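4. Demonstration Collection

Demonstrations for the Jilska wiping and placing tasks were recorded by remote control with the Gikgate handset. The operator worked from the wrist view alone. We logged 50 episodes at 8 frames per second, giving 3,908 frames. Trimming idle time at both ends left 2,805 for training.

Veined surfaces were kept in the set to test whether the policy tracks the gripper or the background texture. Each episode begins with the fingers open. 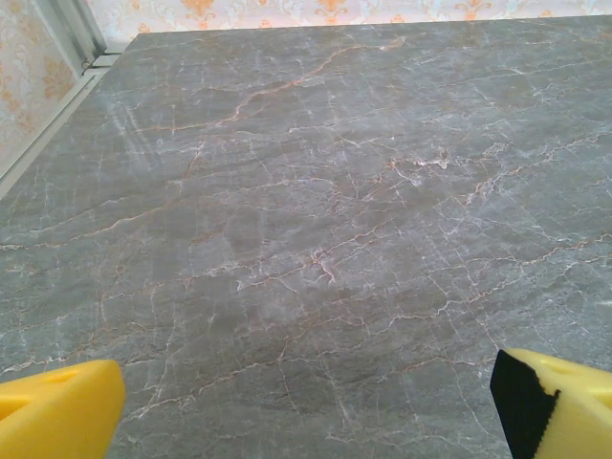

Reviewers from the Grudura group asked whether trimming the idle frames would leave the policy with no example of waiting, and suggested keeping one second at each end. We will repeat the training run with that change.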